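Speaker notes - Good practice for cable and handset tasks on two-arm benches
Morfudd Ruddock, Wednesday session, 21 slides

Slide 1. Skip the bio. State the scope: written rules for benches where two arms work near a powered accessory. Guarding and emergency stops are in the Sterholm talk, so send those questions there.

Slide 4. Layout rule. Every powered item inside the reach of either arm goes on the bench drawing, including the strip and its cord. Point out the phone with the charging cable plugged in, the U-shaped bend, and the place near the power strip where the cable crosses itself. Our rule 2 asks the operator to record crossings before the first motion. It does not ask for them to be removed.
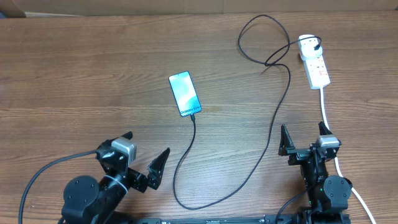
Efa Lewis objected to that at the Lusura review, saying that a rule which records a crossing and leaves it in place only moves the decision to whoever reads the log, and that the limit should be a minimum bend radius written into the task sheet. Answer: agreed in part. The June draft has a bend radius field. It is optional until Rowlands finishes the snag trials.

Slide 9. Log numbers. 2,976 runs at Stamton, of which 2,128 had a complete cable entry. Pause here. The missing entries are mostly shift-change runs, so the form was moved to the start screen.

Slide 13. Grip rule for flat, thin objects. Contact on the long edges only, never on the face. Force limit set per object and signed by the person who set it. Finger pads inspected before each block of runs - worn pads invite people to raise the force.

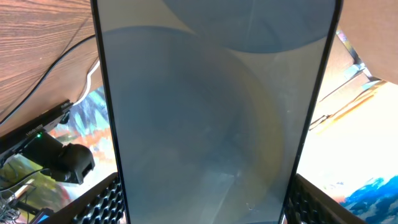 Slide 13: Wrist view, textured fingers at the long edges of a flat panel.

Mention that wrist views are kept with the log entry and use the same run number. Yu-ting Chiu has the naming template.

Slide 17. Open items: who may change a force limit during a run, and how long wrist views are stored. Take questions on the first one only if time allows. Nest Phillips has the handout.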